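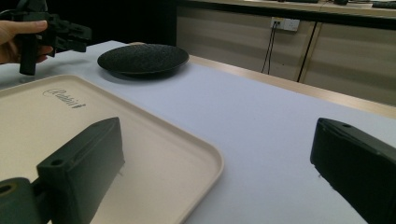

1 min read

Home Projects Table Talk Recipes About

Blog > Table Talk > The tray that started it

2023-08-31

I have a new favorite tray and I need to talk about it! It's big, it's cream, it has lovely rounded corners and a low lip all the way around, and there's a bit of loopy dark script on it that has faded just enough to look like it's been in the family forever (it hasn't, I found it in June at the Jarthorpe flea market).

The round black plate was already mine. I'd never thought of the two as a pair, but put them on that pale tabletop, which leans a little lavender, and suddenly the whole table wakes up. The black is so dark and the cream is so soft – I keep walking past just to look.

My plan is to use the tray for everything that normally wanders: napkins, the salt, the jam. The plate gets to be the cheese plate. Folasade Igwe came over for lunch and wanted me to try the tray on the floor with cushions, picnic style, and I'm definitely doing that before it gets cold.

I paid 20 for the tray, after some very bad haggling on my part. Matching bowls are next on the list. I've been eyeing a cream set from Tandwood, but they want 79 for it and I'd like to see them in daylight first. If you've found good ones secondhand, please tell me where – I'll drive!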